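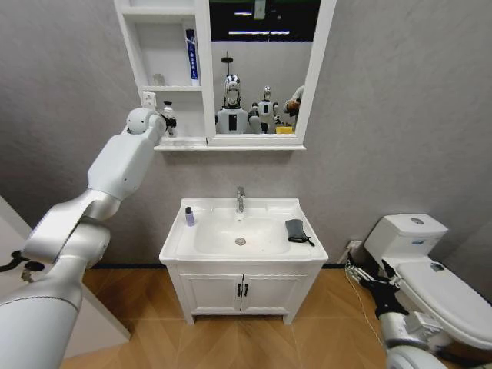
Student Evaluation of Teaching: Frequently Asked Questions
Plemmont College, Office of Academic Quality
Last updated August 11, 2024

What is the course evaluation?
It is a short survey you fill out for each class you are enrolled in. You rate the teaching, the course materials and the feedback you received, and you can add written comments.

Do I have to take part?
No. Instructors may set aside class time for it, but they may not give extra credit or take away points based on whether you respond.

When does it open?
The fall survey opens in November and stays open for two weeks. You will get a link at your college email address. Classes that end early have their own dates, listed in the syllabus.

Where do I find the form?
Log in to Furen and choose "My evaluations." Finished forms move to the bottom of the list. If a class is missing, check your enrollment with the Registrar first. 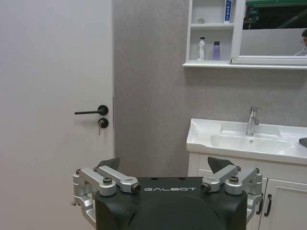

A small bathroom, with the GALBOT name in the foreground.

Are my answers anonymous?
Yes. Your name and student number are removed before results leave the system. Written comments are passed on as you typed them, so leave out details that would identify you.

What if my class is very small?
Classes with fewer than four responses do not get a report. The answers are counted only in the department totals.
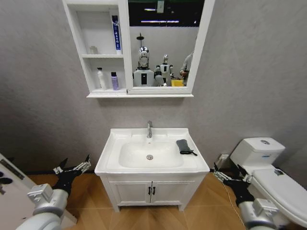
Vol. 3, No. 2

When do instructors see the results?
After final grades are posted. Department chairs see them at the same time.

Can I change my answers?
You can save a draft and come back to it. Once you press Submit, the form is locked.

I had more than one instructor. Whom do I rate?
Each instructor has a separate section.
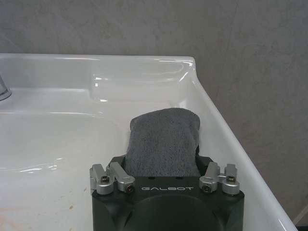
You can skip the section for anyone who did not teach your group. Teaching assistants are included if they led a lab or a discussion.

Are the results made public?
Department averages are posted on the college website. Results for individual instructors are not.

Is this how I file a complaint?
No. Complaints go to the Dean of Students and can be filed at any time of year.

Who can I contact?
Heloísa Macedo, Evaluation Coordinator, Flallau Hall, main floor.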